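Call for Participants: Teach a Robot Arm to Patch a Server Rack
Prindomon Study, second round
Paid sessions, no robot experience needed

Have you ever reached behind a rack, found the right port by feel, and clicked a cable home without looking? We'd love to have you in our lab for an afternoon!

We are a small research group working on how robots learn fine handling from people. Our project, Prindomon, looks at one job in particular: picking up a network cable, turning it the right way around, and plugging it into a port. People do this in a few seconds and think nothing of it. For a robot arm it is a wonderful mess of a problem. The cable bends, the plug only fits one way, the clip has to face the right side, and a miss of a millimeter or two means the plug stubs against metal.

In the first round, people guided the arm through 3,675 attempts. We learned a lot from those, and one result surprised us enough that we built the whole second round on it. More on that below. First, the practical side.

What you would be doing

You sit at a desk beside the rack and steer the arm with a pair of hand controllers. The arm copies your hand movements, and squeezing the trigger closes the gripper. Your job is to pick up a cable from the mat, bring it to the front of the equipment, and plug it in where the task card says. Then you pull it out, set it down, and do the next card. Some cards only ask for part of the job, such as turning the cable in the gripper or lining it up with a port and holding still.
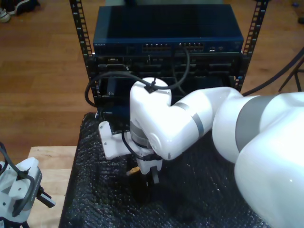 The arm over the pickup mat, with the switch and rack behind it.

You can take breaks whenever you like, and you should. Most people find the first ten minutes clumsy and the next ten a lot of fun. We don't grade you and we don't rank people against each other. Fumbles are as useful to us as clean runs, sometimes more so, and we ask you not to restart a card just because it got ugly. If you drop the cable, pick it up and carry on!

After each block of cards you'll talk with one of us for a few minutes. We ask what you were paying attention to, what you were waiting for before you closed the gripper, and where you felt unsure. These short talks were added late in round one and they are now my favorite part of the whole study.

What we found the first time

We started out thinking the hard part would be the last inch, when the plug goes into the port. So we set up the first round to gather as many of those last inches as we could, and we trained our model, Ilto, on the result. It did fine as long as the cable was already held well. When the cable sat crooked in the fingers, Ilto pushed anyway and missed.

Then we went back through the recordings and looked at the people whose attempts had gone best. They were slower than everybody else at the start. They spent a long time on the pickup, often letting go and grabbing again closer to the plug, or nudging the cable against the mat to roll it over. By the time they got near the rack, the hard part was behind them.
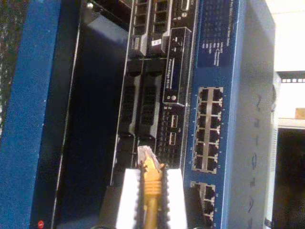 So we picked out 457 attempts in which the person fixed their grip at least once before moving to the port, and trained a second version of Ilto on those alone. That is a small slice of the full set. It did better than the version trained on everything! We ran both on the same cards, with the same cables, and the gap was wide enough to see without any statistics (we did the statistics too, and they're in the write-up we send to everyone who takes part).

We are careful about what this means. It is one task, one kind of gripper, and one rack. It could be that the people who regrip are also steadier in other ways, and the model picked up on that. It could be that the smaller set is simply tidier. Round two is meant to pull these apart, and that is why we need new people, with habits we haven't seen before.

What is different in round two

There are two groups. One group gets cards that ask for a regrip before moving to the port. The other gets the same cards without that instruction. You'll be placed in a group by a coin toss from the computer, and we'll tell you afterward which one you were in and what we hoped to learn from it.

We have also changed what is recorded. Views from close to the fingers are now saved along with the wider ones, at full rate, for the entire card. In round one we only kept the close views for the final approach, which meant the pickups we ended up caring most about were the ones we had the least of. That was a painful lesson.

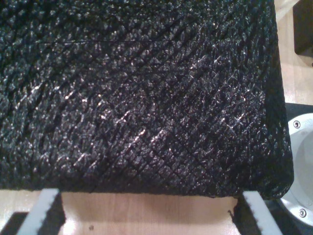 A second part of the study, which we call Coppens, uses the close views alone. We want to know how much of a good regrip can be learned from what is visible right at the fingertips, with no wide view to help. Early tests are promising and a bit strange. The model does well on things I would have guessed needed the whole picture, and then gets stuck on pickups that look easy to me. If you like puzzles of this kind, tell us in your message and we'll schedule some extra time so you can watch Coppens try the same cards you just did.

Who we are looking for

Anyone 18 or older who can sit comfortably and use both hands for the length of a session. Glasses are fine. Left-handed people are very welcome, as we had far too few of them last time. We would like a mix of:

People who patch cables for a living, or used to
People who do fine work with their hands, such as sewing, soldering, fly tying, dental work, or model building
People who play a lot of video games
People who do none of these things

That last group matters as much as the others. Please don't rule yourself out because you've never touched a server.

We have room for 70 participants. If you took part in round one you can't join the main study again, but we do have a few places for returning people in a side test on how well the skill sticks. Write to us and mention it.

Time and pay

A session runs three hours, with breaks and snacks included. Most start at 1 p.m., and there is an evening start at 5:30 p.m. for people with day jobs. You'll be paid for the full session even if you decide to stop early. You may stop at any point and you don't have to say why. Travel within the city is covered, and there is free parking behind the Tesora building, where the lab is on the ground floor with step-free access.

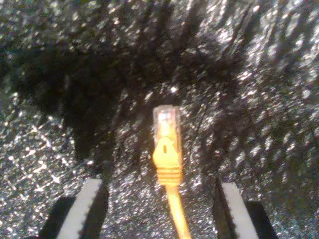 Erasto Mbwambo wrote to us after his round one session: "I came in sure I'd be good at this, and for the first few cards I was terrible. I kept rushing to the port. Once I slowed down and sorted out the cable first, everything got easier, and I went home and noticed I do the same thing with my keys. I'd do it again tomorrow."

We hear versions of that a lot, and the remark about the keys has been quoted in our lab meetings more than once.

What happens to the recordings

We record the arm, the task area, and the controller movements. Your face is not recorded. The talks between blocks are recorded as sound only, typed up, and then the sound is deleted. Your name is kept apart from your data, and you can ask us to remove your session up until the data set is released. We plan to release the cards, the arm movements, and the views from the task area to other researchers. The talks stay with us.

How to sign up

Send a short message through the contact form on the Prindomon page with "Round two" in the subject line. Tell us:

Your first name and the best way to reach you
Which hand you write with
Anything you do regularly with your hands, for work or for fun
Whether afternoons or evenings suit you better
Anything we should know to make the session comfortable for you

We'll write back with a consent form to read at home and a choice of times. Sessions run through the end of May, and places in the evening slots go first. If you have a question before deciding, send that through the same form. We're glad to talk about the work, the results so far, or why a bent cable can ruin a whole afternoon.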